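Subject: Re: [home-machines] are we there with chores yet?
From: Tormod Nyberg
To: home-machines list

Ljungberg wrote:
> I have been reading this list for long enough to see "next year" go by
> a few times. My mother is 84-proof stubborn and wants a thing that will
> pour her a drink and put the cup where she can reach it. Dovelside are
> still packing by hand on the late shift. So, plainly: can a machine do
> one ordinary kitchen job yet, start to finish, with no one hovering?
> And if it can't, which bit is it that beats them?

Ljungberg, I love this question and I've been chewing on it all through breakfast. My short answer is "bits of it, and the bits are getting good!" The long answer is below, sorry in advance.

Pouring a drink is a lovely job to argue over, as it sounds like one thing and is really a string of them. Find the bottle. Get hold of it low enough that it doesn't swing, tight enough that it doesn't slip. Know where the mouth of it is. Bring it to the cup, or the cup to it, tip, and then stop tipping (the stopping is the hard part, ask any four-year-old).
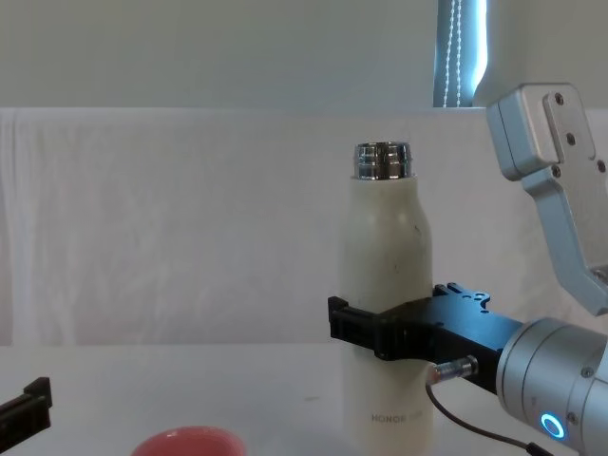
Getting hold of things has come on more than people on this list give it credit for. When I started at Gindbridge we had a cell that could pick up exactly one shape of carton, and if the carton had a dented corner the whole line stood still until one of us walked over with a broom handle. Two flat fingers and a decent bit of software will now manage bottles, tubs, tins and most of what's in my cupboard. Wet glass, no. Carrier bags, don't get me started.

What I'd say about two arms, as Naltis asked last month whether they are just for show: no, I think they earn their keep. Watch yourself at the sink tomorrow. One hand does the job and the other one steadies, fetches, holds the lid, gets out of the way. A single arm has to put everything down before it can pick anything up, and in a small kitchen there is never anywhere to put it down.

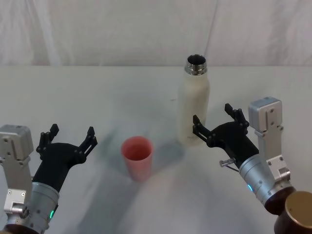 The trouble is that each arm also has to keep clear of the other one, and both have to keep clear of the cup. A light plastic cup goes over if you breathe on it. I used to think lifting heavy stuff was the real test, and I've changed my mind completely. Give me a full crate any day!

Then there's seeing. On our shop floor the lamps are the same at six in the morning and six at night. At home the sun comes round, somebody draws the blind, and the worktop is a different colour from the one the machine learned on. White on white is nasty too - the edge of a pale bottle against a pale wall can simply melt away.
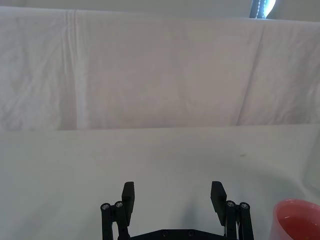 A camera down by the fingers helps a great deal with that, in my experience. The one up high tells you roughly where to go and the low one tells you whether you're lined up. Ours at work only has the high one and you can watch it guess. I've been asking for the second since February and will report back if I ever get it.

So for your mother: I wouldn't buy anything yet. A clear table with two things on it, I'd happily trust a good machine to try. Her table, with the post and the pills and the cat, no. For Dovelside it's a different sum, and I'd go and look at their late shift tomorrow if they'd have me. We ran 400 cartons through our newest cell as a trial and 33 needed a person, which sounds poor until you remember the broom handle.

I'm pasting in the note I sent round at work, as a couple of you asked for it off-list.

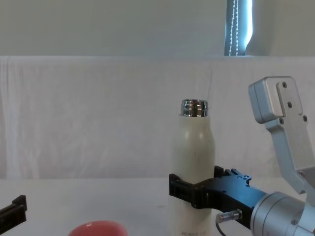 Gindbridge, February

Chores, where I think we are. Picking up and holding a single rigid thing: good. Setting it down again upright: good on a flat surface, shaky on a draining rack. Pouring: worth trying with water, and I'd want a towel handy. Screw caps: slow, but I've seen it done and I cheered. Laundry: still a long way off, whatever the videos say. Anything where a person might reach in halfway through: please keep asking awkward questions.

If anyone has tried jugs with handles, do write in, I'm very keen to hear how the grip went.

Tormod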